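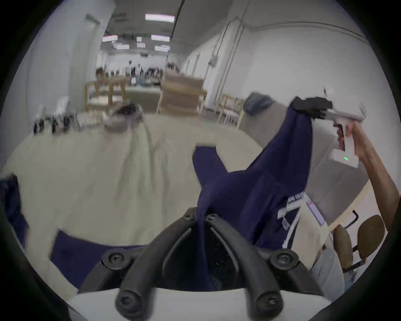 **Skisska House Resident Handbook: Care of Dark Clothing**

Residents are asked to follow the guidance in this section when using the shared laundry on the lower level. It applies to navy, black and other deep-dyed cottons and blends.

- Turn garments inside out before washing. Printed lettering should face inward.
- Select the cold cycle. Dark items may be washed with one another but not with towels, which shed lint.
- Measure detergent to the line marked for a half load. Excess soap leaves pale streaks along seams.
- Close all zippers and empty all pockets.
- Dry on the low setting, or hang indoors away from direct sun.

**Folding and storage**

Lay the garment on a bed or other clean, flat surface and smooth it from the center outward. Fold printed areas loosely so that no crease runs through the lettering. Items kept for more than a season should be refolded each August.

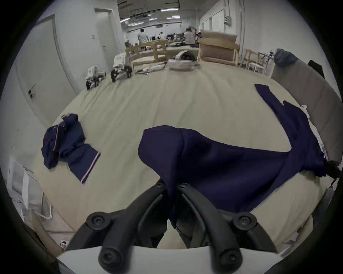

Ayanda Van Wyk writes that vinegar in the rinse did little for her navy sweatshirts, and that washing them less often kept the color far better. The housing office has no objection to either practice, provided that vinegar is not combined with bleach.

Dryers 11 and 13 run hotter than the others and should not be used for dark clothing until they have been serviced.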